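Larkside Kitchen and Workroom News
December

Dish racks and counter space: what changes this month

The shared worktops at Larkside are getting a reset before the new year. Most of the complaints we received this fall were about the same thing, which was not having enough clear surface to set anything down. The worktops themselves are a good size. The trouble is that racks, baskets, tubs and cords end up living on them full time, and each person who comes in works in whatever space is left.

Starting this month, every work surface gets one black rack and one clear container. Anything beyond that goes on the shelves by the door when you finish. If you brought in a rack of your own and want to keep it, please take it home or put your unit number on it. Unmarked racks will go to the swap shelf at the Fenddale building after the holidays.

We picked the black plastic racks with metal rods because they can take a heavy load and the gaps between the rods let water through. A Trelo rack of this type holds up well if the rods stay seated in their sockets. When a rod pops out, push it back in by hand from the inside. Do not tap it with a pan or a mallet, as the socket will split and the rack is then finished. We lost two that way last winter. 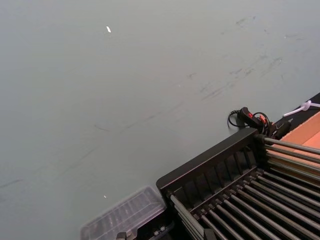 Gray surfaces show rub marks more than the old white ones did. Most of the dark streaks come from dragging racks and metal pans instead of lifting them. A damp cloth with a little baking soda takes off the lighter ones. Work in small circles, wipe with clean water and dry with a towel. Please don't use steel wool or the green scrub pads. They leave a shiny patch that stays, and the shiny patches collect more marks than the matte finish does.

Crumbs and small bits should be wiped into your hand or a dustpan and put in the trash. Brushing them to the back only moves them to the foot of the wall, where they are harder to reach.

Cords were the other item that came up. A cord left in a loop on the worktop gets wet, gets leaned on, and sooner or later gets pulled. If you unplug something and are done with it, wind the cord up and put it away with whatever it belongs to. We have ordered a box of 80 fabric ties from Vitale, and they will be in the top drawer. Take one, use it, leave it on the cord.

The budget for all of this is $800, and it covers the ties, the replacement racks and a set of new lids for the clear containers. The lids are on back order. Until they come, use the containers for dry items only, and don't stack them.

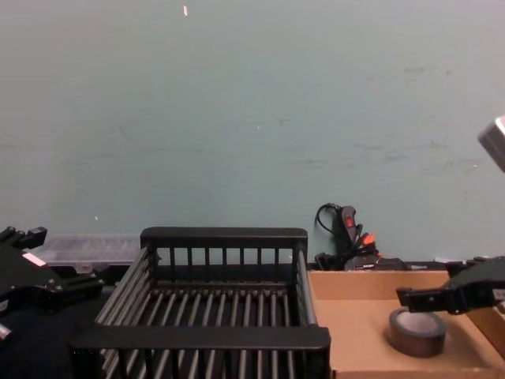 How you load a rack makes a difference to the next person. Plates and boards go in along the slatted end, standing up. Bowls go in the middle, tipped so they drain. Put knives in flat with the points facing the wall, or better yet dry them by hand and put them straight back in the block. Small items like measuring spoons fall through the rods, so use the clear container for those after you have dried them.

Empty the rack before you leave if everything in it is dry. If it is still wet, it can stay until 7 in the evening. After that, whoever is closing up will move the contents to the shelf by the door. Nothing will be thrown out, but we can't promise that it will be easy to find.

The wall behind the worktops has picked up scuffs too, mostly at rack height. Leave a hand's width between the back of the rack and the wall and there will be fewer of them. We are not planning to repaint before spring. The paint is a washable type - soap and warm water on a soft sponge will do for most marks. Skip the baking soda there, because it dulls the color.

Anyone who would like a used rack for home can pick one up from the bench near the side entrance. A few have bent rods and are otherwise fine. They are free, first come, first served, and whatever is left at the end of December goes to Fenddale with the rest.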